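When the Arm Drops a Plate: Kitchen Tips for a Helper That Isn't Always Careful

Most of the letters I get are still about stained grout and sticky drawers, but this spring a good many of you have written to me about robot arms, and nearly every letter has a broken dish in it somewhere. I broke one of my own (the big serving plate, naturally, the one from my aunt), so please believe me when I say I'm on your side. Pull up a chair and we'll go through what I've learned. 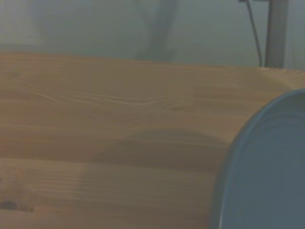
Gülizar Yalçınkaya
Household Tips Editor

My plate slipped because the arm had closed on nothing but the very edge of the rim, and a glazed rim with a trace of dish soap on it is about as easy to hold as a wet fish. The arm felt resistance, decided it had a good grip, and up it went. I now do a few things differently. Dry every dish by hand first, edges included. Keep dishes well in from the side of the table, so that a slip is a short one. And go into the settings and turn the lifting height down! Mine came from the shop set as if it meant to hang pictures, and at the lowest setting most slips end with a clatter and no pieces.

If you do get pieces, stop the arm before you reach for the broom. I know how strong the urge is to save whatever is still rolling.

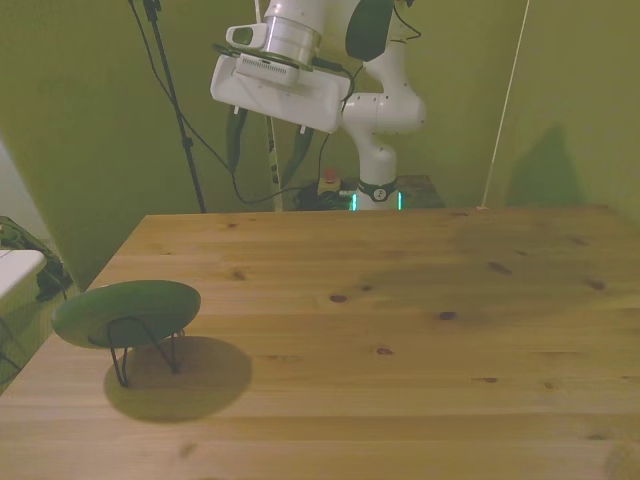
Wire plate stands are where most of my mail comes from, and I can see why. They are light, they slide, and an arm that comes in a little low will push the whole thing along before it ever touches the plate. With a round plate tipped back in a stand like the black one on the left of this table, I'd set a damp dishcloth under the thin legs and give it a practice run with something that can't break, a plastic picnic plate for instance. Find your stop button, too, while everything is calm. There is a red one on a yellow housing back behind the table, near the cables, and if yours sits in a spot like that, do try reaching it from where you usually stand. I had to lean across the arm to get at mine, so I moved it to the counter by the kettle.

Erhan Tekin, who repairs small appliances and puts up with my phone calls, adds that cables ought to have some slack in them but never enough to sweep the tabletop.
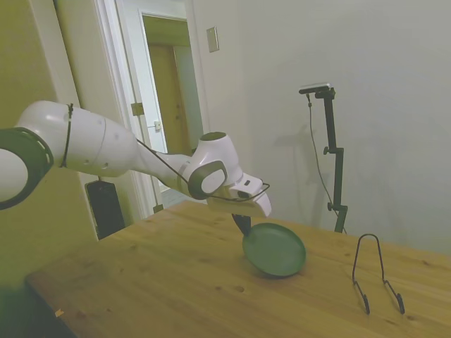

HAMSTEAD, 13 June 2023

A reader here in town asked about frying pans, after hers swung around in the fingers and caught her on the wrist. Pans are heavy at the far end, so a grip on the handle lets the round part droop or twist. Having the fingers up close where the handle meets the rim, as they are on the green pan, leaves less weight to swing. Let the pan cool completely before the arm goes near it, wipe any grease off the handle, and keep your own hands away until the fingers have opened and the arm has moved back.

She was bruised but otherwise fine, I'm glad to say, and the pan is back on her stove. Next month I'll get to the grout letters, I promise.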